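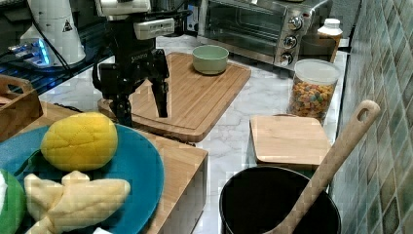 The larger bamboo board on the counter, with the toaster oven and cereal canister at the back.

Counter care in a shared kitchen: a conversation with the kitchen manager at Rahimi

Feb 3, 2019

The test kitchen at Rahimi, on the second floor of the old Grodano building in Pluvville, has a white marble-patterned counter against a wall of green mosaic tile. The manager has run it since the building was refitted. We spoke at the counter for an hour, mostly on the subject of bamboo, storage and crumbs.

The large cutting board has a groove cut around its edge. The manager considers the groove the main reason to own it. "It catches the juice from a tomato or a melon. Once it fills, you've waited too long. Tip it into the sink and carry on." The groove is also the part that fails first. Food dries in it, the surface roughens, and a sponge passes over without reaching the bottom. Her method is a narrow nylon brush, warm water and a small amount of dish soap, followed by a dry towel run along the channel with one finger.

Bamboo is a grass, and boards are made by gluing strips together under pressure. "People treat it like stone because it feels hard," she said. "The glue lines are what you need to look after." Boards in this kitchen are never soaked and never go in the dishwasher. After washing they stand on a long edge until both faces are dry. Food-grade mineral oil goes on every 12 days, two thin coats, wiped off after the second. She tried a monthly schedule first and found that the ends of the boards started to look gray.

When a board becomes rough she sands it. She starts and ends at 400 grit, by hand, with the strips. "Coarser paper tears bamboo. I went up to 1,000 once, out of curiosity. It felt very nice and the onions slid off it."

A smaller square board with rounded corners is kept for bread and fruit. It has no onion or garlic on it at any time. Asked whether users follow this, she said that most do, and that she can smell it when they don't.

The small pale green dish is for salt or trimmings, depending on who is cooking. She prefers a dish on the board to a bin on the floor for short jobs. It reduces the number of trips, and it can be rinsed with the knife.

We moved on to the back of the counter.
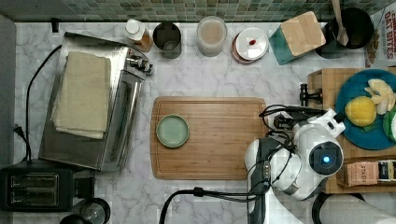
"Anything against the wall has to earn its depth," she said. Her rule is one row of containers, with nothing placed behind anything else. The knife block sits at an angle so that a right-handed cook can draw a blade without reaching across the jars. Tall utensils go in the black crock. Powders belong in clear or translucent jars, where the level can be read from standing height, and the date of filling is written on the underside in grease pencil.

Cereal is the exception in her system. It is stored in a clear canister with a white lid, and she would move it to a cupboard if she could. "Light does it no good. But if it's in the cupboard, someone opens a second box." She checks the lid seal each August by closing a strip of paper in it and pulling. If the strip comes out freely, the canister is replaced. The present one was bought from Dandix, as was the one before it.

Tea stays in its original boxes. She sees no gain in decanting bags that are already packed, and the box carries the brewing time. The boxes go in the wooden tray at the end of the counter, with a plate set on top for lemons and other fruit that will be used the same day.

The toaster oven takes more of her time than anything else on the counter. It is a stainless steel model with a glass door and three knobs on the right side. Her limit for general use is 400 degrees, which she finds high enough for anything the kitchen makes in it. The crumb tray comes out at the end of each day of use. The glass is cleaned with baking soda paste, left for an hour and lifted off with a damp cloth. She does not use spray cleaner near the knobs, as it gets behind them and takes the markings with it.

On the marble she was brief. Lemon juice is wiped up at once. No vinegar, and no powder cleansers. "Water, a drop of soap, dry cloth. If you leave it wet near the tile you get a line, and then you're cleaning grout."

The grout between the small tiles is brushed twice a year and resealed after the second brushing. Small tiles mean many joints, and the job takes her most of a day. She would still choose the same tile. Her one change would be a deeper counter, by the width of a board.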